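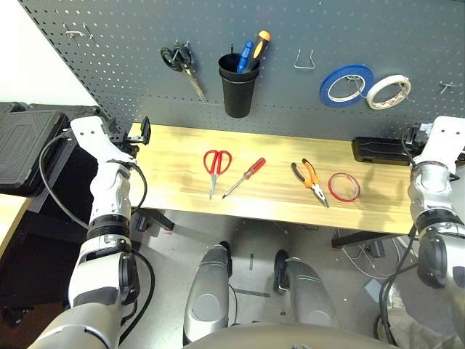

Teaching the tidy-up task, week two

Monday was the first full day of demonstrations on the pegboard task. I've been putting off writing about it because I wanted to have something to say besides "it's slow," and now I do, a little.

The task is putting tools back where they go. Scissors, screwdriver, pliers and tape start out on the bench and have to end up on the pegboard behind it. A person does this in a few seconds without thinking. I drive the robot through it by remote control, both arms, and every run gets recorded so the model has something to copy. We want 200 good runs before we train anything. By the end of Monday I had 9.

Nine sounds bad. I did a lot more than nine, but I threw out any run where I dropped something, or where I stopped for a long time to think. The pauses matter more than I expected. If I hover over the pliers while I decide which way to turn the wrist, the model learns to hover over the pliers. The last group I trained for Tuvero had this problem all the way through, and the robot would reach out and then just wait there, the way I had waited.

So now I plan the whole run before I start. I say the order out loud. Screwdriver first, since the cup is the easiest target, then the tape, then the pliers, then the scissors. I may mix up the order later so it doesn't only learn one sequence, but for the first batch I want to keep it the same and get my hands used to it.

The screwdriver is fine. You pick it up by the handle, swing it over the cup and lower it shaft first. The cup has two other screwdrivers in it and the handles get in the way a bit, so I come in from above and not too fast.

Tape is harder. A roll lying flat on the wood is thin and there isn't much to grab. What works for me is closing on the rim from the side, lifting, and then turning the wrist so the hole faces the hook. Getting the hole over the end of the hook is the part I lose the most runs on. I can't feel anything through the controls, so I go by what I see in the head camera, and at the moment I most need to see the hook the roll is in front of it.

Pliers go on the U-shaped hook to the right of the cup, handles split over it. I've gotten decent at that one.

Scissors I still do badly. The handle loops need to go over a small hook and they are never at the angle I think they are. I tried using the left arm to hold them while the right arm let go and took a better grip, and that does work, but it doubles the length of the run. I haven't decided if I'm keeping it.

Some things I changed during the day, mostly so I remember:

I put the tools down in a rough row with the handles away from me and the points toward the front edge. I shift them a little each time – a couple of inches, a bit of a turn – but I don't scatter them yet.

I rest after every third run. My shoulders get tight from holding the controllers up and the runs get sloppy before I notice that I'm tired.

I keep a paper log. The software saves a note with each run but I never type anything useful in it. On paper I write "tape, second try" or "bumped the board" and it takes no time at all.

I tried guiding the arms by hand for a while too, standing next to the robot and moving it where I wanted. It's more accurate for the hooks and I like being able to feel the contact. But my own arms end up in the camera view, and it takes both of my hands to move one of its arms, so anything that needs both sides is out. I used it to work out where the wrist should be and then went back to the remote.

A reader asked after the Huranness post how many runs you need for something like this. I don't know. I read one write-up where they used 3,000 and one where they got by on far fewer, and the tasks weren't much alike. Two hundred is what I think I can stand to do. If the tape still fails after that I'll record more of just the tape.

Next session I'm going to work on the scissors and nothing else until I have a way of doing it that I'd want copied.

Print this post
E-mail this post

Recent posts
Huranness: notes from the drawer task
Choosing controllers that don't hurt your wrists
What went wrong with the Manalo gripper pads
Moving the bench to Tavbridge
Keeping a log of bad runs

Contact | Copyright, all rights reserved | Back to top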